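Questions I get asked a lot

I've been restoring and painting second-hand furniture from my spare room for long enough that the same questions keep landing in my inbox, so I've put the answers in one place. If yours isn't here, use the contact form and I'll get to it when the brushes are clean.

Do you sell what you make?

Sometimes! Pieces go up on the Lendia page when I've run out of floor to put them on. I don't hold things without a deposit any more, sorry. I've been stood up by too many sideboards' worth of people.

Will you paint my table for me?

I take commissions from September until the end of February. Over the summer I'm mostly at fairs, and I can't leave something half primed for a fortnight and expect it to behave.

What's your favourite finish for a table top?

Matte, every time. I know gloss wipes down more easily, but I like a flat white that doesn't throw the window back at you while you're eating your toast. Two thin coats of primer, three of colour, then a water-based varnish. Leave it a day between varnish coats even if the tin says four hours.

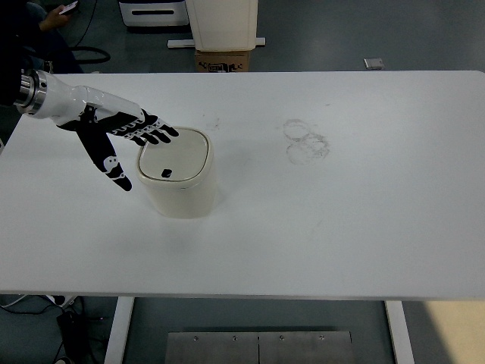 Matte white table top.

Which paint do you use?

For years I used whatever was on the reduced shelf. Now it's nearly always Wendudex eggshell for legs and frames and their flat for tops. They don't pay me, and I've never had so much as a free stirring stick out of them. The Lindqvist primer is lovely too, but it smells like a swimming pool, so open a window.

Do I really have to sand first?

Yes. I tried skipping it on a chest of drawers once and the whole front peeled off in a sheet like sunburn. You don't need to get back to bare wood, just take the shine off — 120 grit, then 180, then wipe with a damp cloth and let it dry properly.

How much does it cost to do a table?

My last one came to £103, and that included buying the table. Most of it went on varnish. If you already own brushes and a sander you'll spend a good bit less.
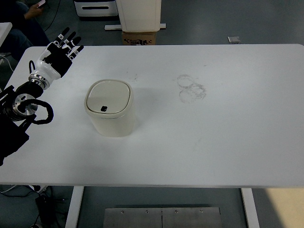 MARKS, RINGS AND STAINS

How do I get cup rings off a painted top?

Start gently. Warm water, a drop of washing-up liquid, soft cloth. If a greyish ring is still there, make a paste of bicarbonate of soda and water and rub it in small circles with a fingertip, then rinse. Try it on the underside first. Please don't go at it with the green side of the sponge, you'll polish a shiny patch into your nice flat finish and then you'll have that to look at instead.

And scuffs?

A white pencil rubber shifts more than you'd think. Grey smudges from bags and boxes usually lift straight off.

What if nothing works?

Light sand over the whole top, fresh coat, fresh varnish. Don't try to patch just the bad bit. I can always see my patches from across the room, and so can my mother.

Do you use coasters?

I own plenty of coasters.

Can I pick up in person?

Yes, from the Zuvgate unit, mornings only. Bring a blanket and somebody to take the other end.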